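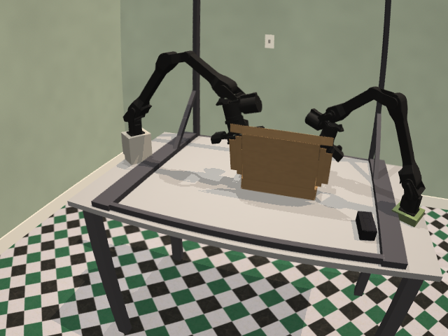

Two simulated arms hold a flattened cardboard box above the table in Priro's practice room.

I spent the morning of 2nd July at Priro's place in Bitivport, and I've got to tell you, folding a cardboard box by remote control is way harder than it looks! The company opened its teaching program to the public this week, and I got a turn (well, three turns, and I dropped the box in all of them).

You sit down with a small handle in each hand, and whatever you do, the two arms on the screen do too. It's all simulated, right down to the checkered floor and the little light switch on the wall, so there's nothing to break. Every try gets saved, good or bad, and the robot learns from the good ones.

Ermira Babić runs the sessions, and she was very patient with me. "People squeeze too hard and pull too fast," she told me. "Get both grippers on the top edge, lift, then stop and breathe." She did it on her first go, of course.

Priro wants 980 good runs of the box task before it moves on to real arms. They've been at it since April and have roughly 800 so far, so they'd love some help. Sessions last 13 minutes and you don't need any experience at all (I sure didn't have any). Sign up at the front desk, and wear short sleeves if you can, my cuffs kept catching on the handles.

I'm going back next week to try again!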